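**On Bins, and the Case for Leaving Them Open**

*Position paper, Allarell Household Practice Office, 6 March 2020*

The Office has been asked to state its view on the storage standard proposed by Kulis, under which every container in a shared workroom would be lidded, labeled and of one color. We have read the proposal with care. We accept its aim and disagree with most of its means.

A bin is a promise that a thing will be found again. Lids weaken that promise. People who are busy put objects down on the nearest flat surface, and a closed lid is a flat surface. Within a short time the lid carries a second layer of belongings, and the bin beneath it is no longer used at all. In the Allarell workrooms we withdrew lids from all small storage, and the tables have been easier to keep clear.

The matter of color is more difficult. Kulis argues that a single color looks calmer, and we agree that it does. A room is also a place where someone must be told where to put something, often from across it. "The red one" is an instruction that a tired person can follow. "The third one along" is not, particularly once the row has been moved for cleaning. 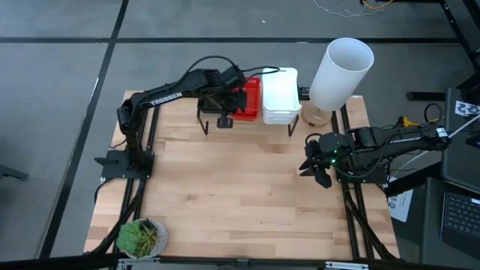

Our own practice is to set containers at the back of a work surface and to leave the front to the task. Three is the number we recommend for a table of ordinary size. With two, unrelated things are mixed together. With more, the user must stop and think, and the row begins to take over the wood. A lamp may share the back edge, provided its base is not used as a shelf for clips and batteries.

The Findix catalog, which many of our members use, lists almost 3000 storage products. We do not believe that any household or workroom is improved by such a choice. The Office reviewed 47 of them for this paper and found that most differed only in the shape of the rim. We would direct members to simpler questions. Can the bin be lifted with one hand? Can it be wiped? Does it stand firmly when it is empty?

Handles deserve more attention than they receive. A cutout in the wall of a bin adds nothing to its footprint and does not snag on its neighbors. Perforated sides are likewise of value in shallow baskets, where small items would otherwise be lost from view below the rim. Tall bins should be reserved for bulky, light goods.

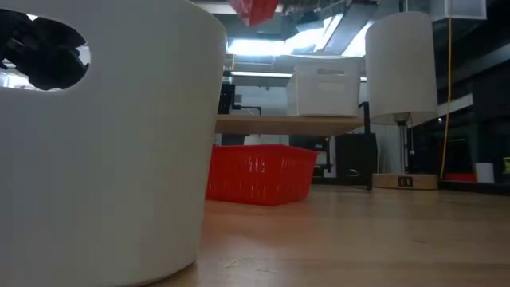
It has been put to us by Okeke, whose members furnish classrooms, that mixed containers appear untidy to visitors. We respect the concern. A workroom is nevertheless judged by those who work in it, and a tall bin beside a shallow basket is a fair record of the fact that belongings come in different sizes.

The Office therefore declines to adopt the Kulis standard in its present form. We would support a shorter version, limited to the placing of containers and the use of plain handles. Comments from member workrooms will be received until the end of March.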